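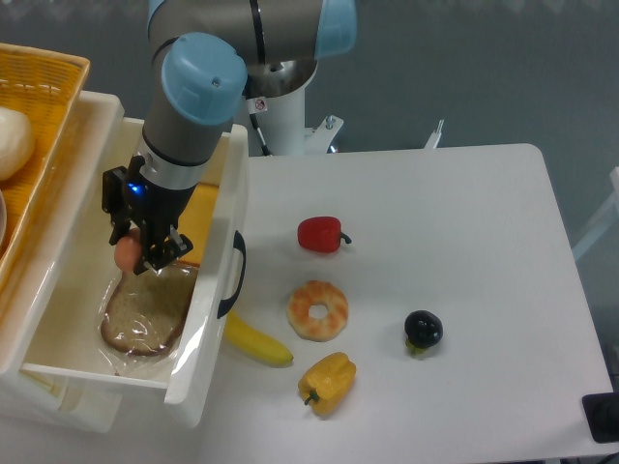 Figure 5. The arm at the open drawer, gripper closed on a small brown egg-shaped item. Toy food on the table to the right.

4.2 What the kitchen staff did with the time

The canteen at Groltden had been promised that the arm would take over the putting away, a job the staff described in interviews with words we have shortened to "dull". Over the trial, which ended in November, the log records 2929 attempted placements. Of these, 2266 needed no help from a person. The rest needed Majdi Sabbagh.

Sabbagh had been a storeroom assistant for most of his working life. By the second week his rota listed him as "arm support", a title that came with a tabard and no extra pay. He moved peppers a little to the left. He opened drawers the arm had closed on itself. Asked whether the work was lighter, he said his back was better and his temper was worse.

Practice items such as those in Figure 5 were used before each shift, and staff soon had firm views on them. The aubergine was trusted. The banana was not, and two cooks refused to set it out at all.

The managers' weekly report counted minutes saved at the drawers but had no column for minutes spent standing beside them. Tarawneh (the catering contractor) added one after we asked, and then disputed what it showed. We return to that dispute in Section 5, along with the matter of the tabard.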